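UNDECK
The gallery pages: Small Goods, Big Tables

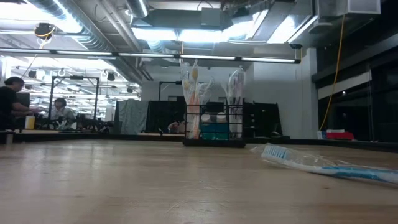 Undeck, Issue 11, p. 164

Every November we hand over the back pages to whatever people have on their tables. We have done kitchen drawers, we have done glove compartments, and one year, against advice, we did the insides of handbags, which brought in more letters than anything we have ever printed, most of them about a single loose cough drop. This year the subject is the bathroom shelf before it gets to the bathroom. Toothbrushes, chiefly. We regret nothing so far.

The table is a long pale wooden one at Prudbridge, where a handful of people share a big open room and a kettle. It has its scratches and scuffs, as any table does once it's been asked to hold things for a living. Edith Agudelo has been campaigning to have it sanded. Ayane Amano has been campaigning to have Edith talk about something else. The table remains as it was.

The caddy
Black wire, squared off like graph paper, with a dark base that sits flat on the wood. You have probably owned one. They turn up in offices full of pens, in kitchens full of forks, and in the homes of people who have read one article about decluttering. I like them because they hide nothing. A basket lets you pretend you are organized. A wire caddy tells every visitor exactly what you've got and how badly you've stacked it.

The tall bundle
On the left, well above the rim, and the showier of the pair. Orange, peach and white handles, with yellowish heads, all still in clear plastic. Kaede Maruyama calls these the sherbet ones and won't hear of anybody using them. It's hard to explain to a dentist that you are saving a toothbrush for best, but I understand the feeling completely. I have a bar of soap shaped like a lemon that has moved house with me 2 times.

The quiet bundle
On the right, mostly clear and white, with a few pale handles showing inside. If the other lot went on vacation, this lot stayed home and did the taxes. We asked readers of the mailing list which bundle they'd reach for first and had over 800 replies, which is more than we got when we asked whether the magazine should continue. The pale handles won. Our readers are sensible people and it is a great disappointment to me.

The green box
Teal-green, small, wedged between the two bundles. I have nothing to report on its contents and would like to keep it that way. Every caddy needs one item that stays put while everything else gets rearranged, and I have always been fond of whichever one it is. In my own bathroom it's a tin of something for feet.

Two round caps
White, just over the green box, peeking above the wire. They look like the lids of small containers, the kind you buy before a trip and fill with shampoo in a burst of optimism. Yao-tsung Ng wrote us a full page on travel containers, including a ranking by how thoroughly each had ruined a pair of socks. We'll run it in the spring if he agrees to lose the chart.

The one that got away
Down at the front, on the bare wood, lies a toothbrush that hasn't made it into the caddy. It's a good-looking thing: a white handle with a bright blue stripe along it, light blue tufts in among the white, and the crinkly wrapper still sealed. I'd have picked it for the cover. Hiyori Nagano, who does pick the covers, went with a stapler.

There's one like it in every tidying job. You fill the caddy, you step back, you feel the small glow of a person whose life is in order, and then you look down. At home I usually deal with the leftover item by putting it in my coat pocket, where I find it again at the checkout. Ayane's method is to take everything out and start over. Edith's is to leave the room.

The far benches
The rest of Prudbridge goes on behind all this with no interest in dental matters. Over to the left somebody in a black shirt is leaning into a job at the bench, with a yellow container standing just past their hands, and there's a small white cup near the corner of a counter. Someone else, in lighter clothes, sits farther back behind a good deal of clutter. I'd like to send the caddy over there when we're finished with it. It could do some good.

The white cup, incidentally, got more comment around our office than the toothbrushes did. Kaede holds that a cup so close to an edge is a cup with plans. I've put mine in the middle of the desk ever since, on top of the page proofs, so the proofs of page 164 now have a ring on them and Hiyori has asked me to drink from something with a lid.

For the next issue
The theme is string. Twine, ribbon, the elastic off the asparagus, any of it. Put it on a table, a real one with marks on it, and tell us in a line or two what you've got. Please don't tidy up first. Last year's jars came in so clean that Yao-tsung thought we'd been sent a catalog.

Prints of the gallery pages can be ordered from the Undeck desk at Clarnuvmont. Edith packs them herself, and she will mention the sanding.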